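5. Checking a handover score before you report it

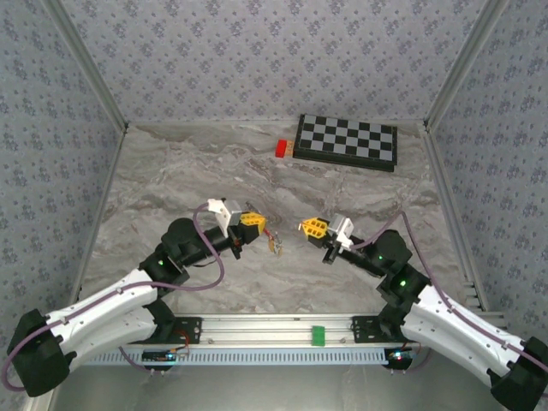
5.1 What this section covers

The Jatia method scores how well a policy passes a small object from one arm to the other. The score is easy to get and easy to misread. Work through the steps below before any number leaves the bench. The worked case is the keys task on the two-arm cell with the floral walls.

5.2 Before you start

You need the trial log, the raw recordings and a second person who did not train the policy. Set aside an afternoon. The script does its share in minutes, but the viewing is slow.

5.3 Procedure

1. Open the log and confirm that it holds every trial, including the aborted ones. Our keys log runs to 2693 trials. If yours has a suspiciously round number, ask who trimmed it.

2. Draw 165 trials at random with the sampling script. Do not pick them by eye.

3. Hide the policy name and the automatic score from the person viewing.

4. Watch each trial through to the end and mark it as pass, drop or unclear. A pass means the receiving gripper holds the keys by itself. Two grippers near the same bunch of keys is not a pass, whatever the script says.

5. Compare the viewer's marks with the automatic scores. More than four disagreements means the automatic score is not fit to report.

6. Sort the trials by where the keys began. If most of them started closer to one arm, say so in the write-up.

7. Repeat steps 2 to 5 with the other objects moved. The chessboard box and the red block stand at the back of the table and play no part in the task, so a policy that has learned the task should cope when they shift. Ours did not always, and that result belongs in the report too.

Note: The original Amoah write-up claims the method carries over to new backgrounds with no retraining. We have not been able to repeat this. Until someone does, treat wallpaper, tabletop and lighting as part of the test conditions and record all of them.

Note: Keys are a poor stand-in for small objects in general. They hang, fold and catch – a good score on keys tells you about keys.

Caution: Never reach into the cell while the arms are powered, even if they look parked. Cut power at the wall before you reset the objects.

Caution: Do not rerun a batch because the first result was low. If a hardware fault forces a rerun, keep both batches and label the faulty one.

5.4 If the scores disagree

Check the gripper threshold first. At Bostdale it was set loose enough that 11 drops went through as passes, and the averages looked very good until someone watched the recordings. If the threshold is sound, send the disputed trials to Etornam Asante with the log attached. Leave out your own reading of them.

Section last revised September 2026.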